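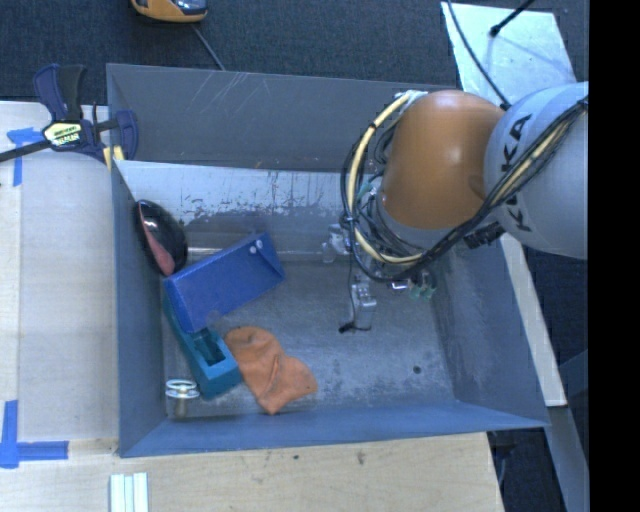 How long should you test a new gripper before you decide to keep it?

Longer than one good afternoon, and with the stuff you really pick. We gave each of ours 12 rounds over the bin, and the gripper I'd have picked after the first few rounds is the one I ended up sending back.

So, the bin picking update! If you read the July item you'll remember we had two candidates: the Heltar finger gripper and the Plustanano suction head. I was all in on suction. It's quick, it doesn't care much about angles, and on anything with a flat face (our blue box, for instance) it was a joy. Then we got to the orange cloth, and I spent a good part of the day watching it slurp at a wrinkle and let go again. Fingers just pinch the thing and leave.

The fingers have their own bad habits, mind you. Shiny round shapes wander off when you close on them a hair too high, and parts lying against the sloping sides of the bin are still a pain. Blažena Štefanec rewrote the approach on the Procházka controller so the wrist tilts a little before it goes down, and that helped more than anything I'd tried with grip force – which I'd been fiddling with for far too long.

Cables took me by surprise too. We're running a fat loop of them around the wrist of the KUKA, and every new approach angle is a new chance to snag something. My advice is to jog the arm through your worst pose by hand, slowly, with all the hoses on, before you let any program near it. We lost two connectors learning that one.

Next up is the camera. The Pollside unit has trouble with dark glossy surfaces and sees holes where there's a perfectly solid object, so we're going to try it at three different heights and see if the reflections calm down. If you've had luck with a polarizing filter over a metal bin, please write to me, I'd love to borrow your settings. I'll put the pick times in the next issue, once I've cleaned up the spreadsheet.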